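Section 4: Setting up the brush rack and practice mat

Read this section before you unpack the ink. The rack and the mat go on the table first, and the brushes are hung last. Any flat table will do, provided the mat can lie flat on it. 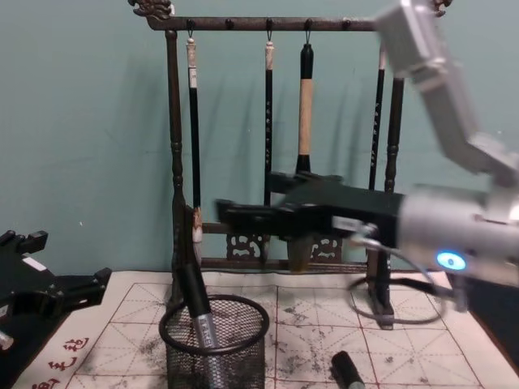
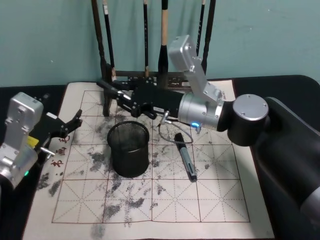 Fig. 4a, 4b. Practice mat in use. The hanging brushes are shown in 4a and the mesh cup in 4b.

Assembling the rack

1. Stand the two upright posts in their feet. Press down until each post stops moving.

2. Slide the lower crossbar, with the carved panel, into the slots near the bottom of the posts. The carving should face you.

3. Fit the top rail. The small finials are glued at the factory and must not be turned or used as handles.

4. Check that the hooks hang below the rail and swing freely. If a hook is stiff, work it back and forth by hand. Do not oil it.

Caution: Do not lift the rack by the top rail once brushes are hanging from it.

Laying the mat

5. Unroll the mat with the red grid facing up. If it curls, roll it the other way and leave it for 21 minutes under a book.

6. Place the mat in front of the rack, with the column of red characters on your left.

7. Stand the mesh cup wherever you can reach it without leaning across wet work. It is for pencils and dry brushes only. Water and ink will run straight through the mesh.

Note: Grey marks will build up on the mat with use. They do not affect it and need not be scrubbed out. Blot fresh ink with a cloth and let the mat dry flat.

Hanging the brushes

8. Rinse new brushes in cold water until the stiffening comes out of the bristles. Squeeze gently from the ferrule towards the tip.

9. Hang each brush by its loop, tip down. Put thick brushes next to thin ones so that the tips do not touch.

10. Leave one hook free for the brush you are using.

Caution: Never put a cap back on a damp brush. Allow 48 hours' drying on the rack before storing brushes in a box.

Spare parts

Hooks and feet can be ordered from Safavi, Mellham, quoting part 405. State whether you need the left or right foot, as the slots are cut differently.

Section revised Wednesday, August 9, 2023. Text: Soudabeh Rostami. Checked: Koen Baert.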